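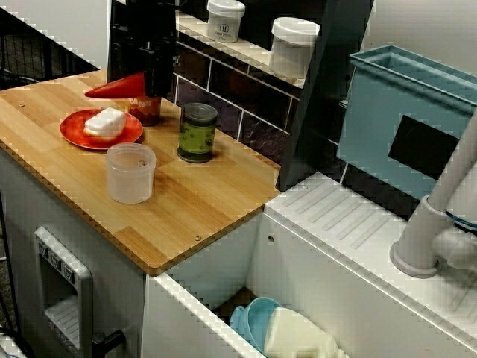
The toy kitchen counter at Holside, with plate, cup and two jars in front of the tiled backsplash.

Holside refits play kitchen with timber counter

Flellthorpe: The play kitchen at the Holside toy library has gone back into service with a replacement benchtop, a tiled backsplash and a revised set of loose items, following a refit carried out over the September break.

The unit is a toy kitchen on a white cabinet base. The previous top, a painted board fitted when the kitchen was assembled, had swollen along its front edge and was lifting at one corner. It has been replaced with a butcher-block style top in honey-coloured bamboo strips, oiled with a food-safe finish and fixed down with screws.

Cremilda Araújo, who coordinates equipment at Holside, said the old top had been patched twice before the decision was made to replace it.

"The filler held for a few months and then the edge opened up again," she said. "Once the core of a board takes on moisture there is no point continuing to sand it. The base was sound, the doors were sound, so we kept those and changed the surface."

Materials for the work came to $321. The largest item was the bamboo top, supplied as an offcut by Drondar, a joinery firm on the industrial side of Flellthorpe. The offcut was trimmed on site and its exposed edges rounded over with a router, then sanded by hand. Two coats of oil were applied, with a night between coats, and the top was left to cure for the remainder of the week before anything was placed on it.

The backsplash is finished in black rectangular tiles with white grout lines. A white ledge runs along the top of it and is used for lidded containers. Ms Araújo said the dark colour was chosen to give a clear contrast with the items on the counter, which had been difficult to pick out against the earlier cream panel.

Loose items have been reviewed at the same time. Pieces with cracked rims, missing lids or flaking print were withdrawn, and the set now stands at 19. Crockery includes a round red-orange plate with a raised rim and a translucent frosted plastic cup. Pantry items include a small dark red jar and a green cylindrical jar with a dark lid. Play food is kept to plain shapes that can be wiped down, among them a white rectangular block which members have variously put into service as tofu, cheese and cake.

A light blue open-topped bin is also part of the current arrangement. Under the previous layout, items went back into a lined wicker hamper, which was hard to clean and tended to collect the smaller pieces in its seams. The hamper has been retired to the dress-up corner.

Cleaning procedure has changed with the new surface. The painted board was sprayed and wiped at the end of each session. The bamboo top is to be wiped with a well wrung cloth and dried straight away, and the spray bottle is no longer to be used on it. Standing water should be mopped up when it is noticed, particularly around the screw heads. Plastic items may still be washed in the sink in the usual way and must be fully dry before they are put back on the counter. The oil finish will be renewed at the end of each term, or earlier if the surface begins to look grey.

The design of the refit follows a plan drawn up by Mihăilă, the small workshop that built the library's market stall and puppet theatre. The plan sets out the fixing points for the top, the height of the ledge and the clearance required between the counter and the adjoining panel. It also provides for the top to be removed without disturbing the tiled section, so that future repairs can be limited to one part. Copies are held in the equipment folder at the front desk and may be borrowed by other toy libraries on request.

Ms Araújo said the ledge height had been the main point of discussion. An early version placed it lower, within easy reach of toddlers, and the containers were pulled down repeatedly during a trial session. The ledge was raised and the lighter containers were kept for it. "Anything with weight in it stays on the counter or in the cupboard," she said.

Members who borrowed items from the old kitchen set before the refit are asked to return them even if they no longer match. Nine pieces remain outstanding on the loans register, most of them utensils. No late fee will be charged on these. Returned pieces in good condition will be made up into a take-home picnic set, which will be catalogued separately and lent for the standard period.

The play kitchen itself is for use on the premises and is not available for loan. It may be used during all open sessions. Children under three should have an adult with them at the counter, as some of the smaller play food has not been cleared for that age group.

Further work is planned for the cupboard interior, where the shelf pins are worn and the rear panel needs to be refixed. That job is expected to take a single morning and the kitchen will stay in use on either side of it. Members with spare shelf pins in the 5 mm size, or with plain wooden spoons in good condition, can leave them at the front desk marked for the equipment coordinator. Plush food, glass jars and anything battery operated cannot be accepted.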